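Welcome, and thanks for stopping by! We've put together the questions we hear most often about hiring tableware from Tirnen Party Hire, and if yours isn't covered, please give us a ring and we'll happily have a chat.

## Do I have to wash everything before it comes back?

No, you don't! Scrape off the leftovers, give things a quick rinse if there's a tap handy, and pop them back in the crates they came in. We do the proper washing at our end, and we'd much prefer you were out enjoying the last of the cake.

## What's the smallest order you'll take?

For pickup there's no minimum at all, so if you're four plates short for Christmas lunch, come and see us. Delivery starts at $151, and that gets you to any address in town, stairs included (within reason, and we do love a lift).

## Which plates suit a casual lunch?

Our plain round white ones, nearly always. They go with any colour of napkin you've already bought, and they don't argue with the food.
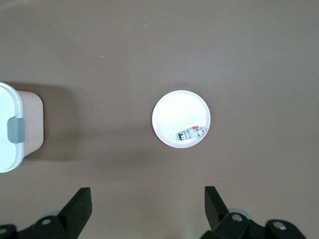

## What if something gets broken?

It happens at every good party, so please don't lose sleep over it. Keep the pieces aside if it's safe to do so, let us know when you drop off, and we'll charge the replacement price printed on your hire sheet. Chips count as breakages, I'm afraid, as we can't send them out again.

## How early should I book?

Most of the year, 7 days is plenty. December is another story altogether, and our regulars tend to have their names down by the end of winter, so the sooner you can ring us with even a rough headcount, the better.

## Can I change my numbers later?

Of course. Numbers can go up or down until noon on the day before pickup.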